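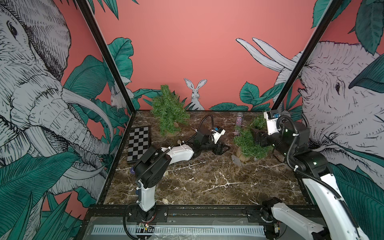

Ekrem Özkan asked this morning whether we couldn't just train on a plain grey backdrop and add the clutter later in software. I tried that in the winter with the old Grikden set and the policy fell apart the moment a real leaf got between the gripper and the thing it wanted. So: jungle walls, veined marble, the lot. And I love it!

March, notebook 2, Trokbridge bench

The question for this batch is whether the wrist view can carry a reach when something fluffy fills half of it. Method is the same as for Zadeo: both arms teleoperated, small props moved between takes, the overhead and wrist streams trained together, then one of them dropped at random during training. We have about 4,000 takes now, 500 of them with greenery close to the gripper.

First result, and I had to run it twice to believe it: with random dropping the policy got 167 of 200 held-out reaches, against 121 without. Same network, same takes!

The wrist view is where it gets interesting. Leaves go soft and huge up close, while the painted rabbit on the wall stays easy to make out, and I suspect the network is using the wall as a landmark. Glittery mic handle, marble veins, elephant trunk, plenty to hold on to.

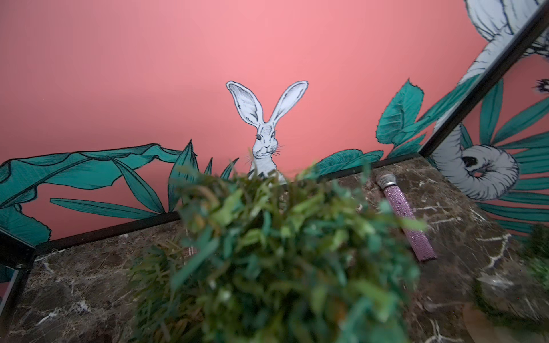
Still to do

Swap the wallpaper and rerun the same 200. If the score drops, the rabbit was doing the work.

Ask Yoo for the loss curves before the disk gets wiped.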